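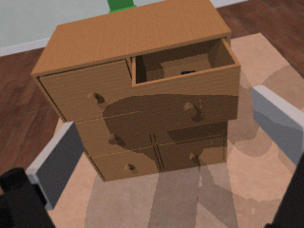
Vol. 4, No. 2

Two Days in Sembridge: Inside the Arkadora Documentary Fair

By Delphine Crenshaw

The train gets into Sembridge just after seven in the morning, and by half past I was standing in a bakery with a cinnamon bun in one hand and the Arkadora program in the other, circling far too many things. I've wanted to visit this fair for years. It's where a lot of the travel and current affairs series we watch at home get their start, months before anyone has packed a bag, and for two days in June the doors are open to people like me who just love the stuff.

Arkadora takes over the old wool exchange by the river. The main hall has room for 400 people and it was close to full for the opening session, a work-in-progress screening of a series about river towns and the people who govern them. We saw the first episode without music and with half the subtitles missing, and I was hooked anyway! There's a long sequence in a town council meeting where they argue over the price of a ferry ticket, and the whole room was leaning forward. Afterwards the director, a quiet man named Szilágyi, took questions for nearly as long as the film had run. Someone asked how he chose the towns. He said he went wherever the ferry was late, and then he told us a very long story about a mayor and a bicycle that I won't spoil, in case it makes the final cut.

Upstairs is where the business gets done. Four teams pitched before lunch, each with a short trailer and a few minutes to talk a table of broadcasters into putting up money. I'd expected something slick. Most of them were nervous, one had lost her notes, and the questions from the table were kind but very direct. Who is going to translate? What happens if the election is moved? Have you talked to anyone who disagrees with you? My favourite was a proposal about inflation told entirely through market stalls, with the same basket of shopping bought every week for a year in four different countries. I'd watch that tomorrow.

After lunch (a good pumpkin soup, eaten on the steps) I joined the tour of the Carel edit rooms, a short walk along the river path. They're small and very warm, so wear layers. Our guide played us the same interview cut two ways, once with the journalist's questions left in and once without, and the difference startled everyone. With the questions gone, the farmer on screen sounded as if he'd been waiting all his life to complain about fuel prices. With them back in, he sounded polite and a bit cornered. I've been noticing it in the news ever since.

The second day was looser. I sat in on a talk about working with local fixers – the best hour of the whole fair, and it deserved a bigger room – and then wandered the book tables, where I spent more than I'd planned to.

A few practical notes if you're thinking of going. Book a bed early, as Sembridge isn't big and the places near the station go first. Screenings are included in the day pass but the edit room tour has its own sign-up sheet, which goes up at nine beside the cloakroom. The coffee cart on the river side is much better than the one in the foyer.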